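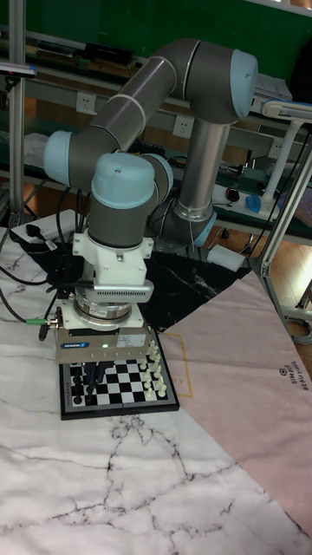

According to Sânziana Ciobanu the arm never lost the game, it lost track of the board, and the two get mixed up in nearly every retelling. Her note is still the usual starting point for the topic.

Board drift fault

Board drift (also "square creep", older notes have "Pultska fault") is a fault in table-top robots that move game pieces. The arm works from a stored position for each square. If the board moves a little after set-up, the stored positions are wrong, the arm isn't told, and it carries on. Mostly seen with small travel boards on a cloth.

Name

From the Pultska chess trials, where it was first written up properly. "Drift" is a bit misleading. The board tends to go in small jumps, one knock at a time.

Causes

Board slides when a finger touches the rim. Cloth under the board gets pulled, often from the far side of the table where no one is looking. Cable drags on the cloth. Wrong board corner taught at the start (strictly a seperate fault, but looks the same from outside).

Magnetic sets can be worse. The piece holds on to the board, so a crooked lift can shift the whole thing.

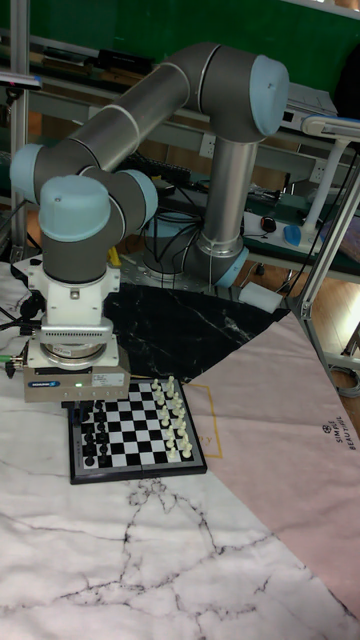 One reader, commenting on an earlier version of this article, objected that a fixed board cures all of it and the rest is fuss. Partly true. Clamping or taping stops the slide. Doesn't help with a badly taught corner, and a clamped board gives less when a finger comes down on it, so the knock goes into the gripper instead.

The Pultska case

Long run of pick and place moves, no person playing. First 200 moves clean. After that a pawn was pinched off centre and put down across a line, then the next pick closed on nothing. Gripper reported closed, program took closed to mean holding. It went on for 50 moves like this with an empty hand before the run was stopped. Log ends at move 733, counting an earlier session. Board found 8 mm out at one corner.

Report dated 14 May 2018. No one hurt. One bent finger tip, replaced.

Safety

Small forces, but not harmless. The usual bad habit is reaching in to straighten a piece while the arm is paused between moves. Paused is not stopped. The Illden guidance says to use the stop button first, then reach, then re-check the corners before starting again. Loose cloth edges and sleeves are to be kept clear of the fingers.

A force sensor at the wrist can catch a hard knock. Won't catch a light miss, theres nothing to feel.

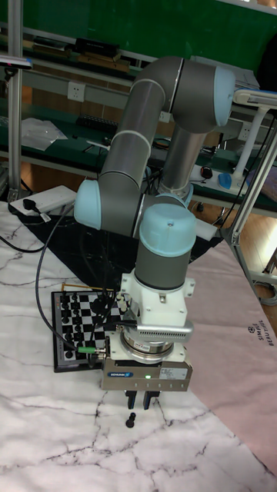 Londoño disagreed with this last point, replying that a miss is easy enough to catch if the program looks at how far the fingers closed: fully shut means no piece. This check was added at Stumunora in February and is now common. Needs a different limit for thin pieces, otherwise pawns get flagged as misses.

Other fixes

Teach two opposite corners and compare. Test pick with a single piece off the board before a run. Non-slip mat under the board, on top of the cloth and not below it. Camera check between moves works but is slow, and the arm shadows the near squares.

See also: gripper faults; lost reference; protective stop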